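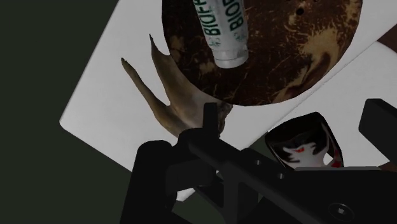
Abb. 1: Rundes braunes Brett mit weißer Flasche, gerendert

Protokoll der Sitzung der Arbeitsgruppe Lagerordnung, Genossenschaft Tudcombe
Datum: 25.09.2022
Leitung: Mamta Grewal
Protokoll: Hollmann

TOP 1 Genehmigung des letzten Protokolls
Das Protokoll wird mit einer Änderung genehmigt: Unter TOP 4 ist »Kellerabteil« durch »Kellerflur« zu ersetzen.

TOP 2 Feuchte im Untergeschoss
Der Messbericht der Firma Umov liegt vor. An der Nordwand wurden im Februar Spitzenwerte von 98 Prozent relativer Luftfeuchte erfasst, an der Südwand lagen die Werte durchgehend niedriger. Umov empfiehlt eine mechanische Entlüftung mit Feuchtesteuerung. Grewal weist darauf hin, dass die Messpunkte im Flur nicht mit dem Plan übereinstimmen -- die Zuordnung ist vor einer Auftragsvergabe zu klären.
Beschluss: Umov wird um einen korrigierten Lageplan gebeten. Das Angebot für die Entlüftung wird bis dahin zurückgestellt.

TOP 3 Vergabe der Abteile
Von 39 Abteilen sind 16 ohne gültige Nutzungsvereinbarung. Die betreffenden Parteien werden schriftlich aufgefordert, das Formular nachzureichen. Erfolgt keine Rückmeldung, wird das Abteil auf die Warteliste gesetzt. Eine Räumung ohne vorherige zweite Mahnung ist nach § 7 der Lagerordnung nicht zulässig.
Beschluss: einstimmig angenommen.

TOP 4 Schließanlage
Manisora hat zwei Varianten angeboten. Variante A behält die vorhandenen Zylinder bei, Variante B sieht den vollständigen Austausch vor. Zur Variante B fehlt die Angabe der Lieferzeit. Hollmann fordert sie nach und fragt zugleich die Kosten für Ersatzschlüssel ab.
Kein Beschluss.

TOP 5 Verschiedenes
Die Beleuchtung am Treppenabgang schaltet zu früh ab. Die Nachlaufzeit wird auf 2 Minuten eingestellt. Im Kellerflur abgestellte Gegenstände sind zu entfernen, der Fluchtweg ist freizuhalten -- ein entsprechender Aushang folgt.

Der nächste Termin wird nach Eingang der Unterlagen von Umov festgelegt.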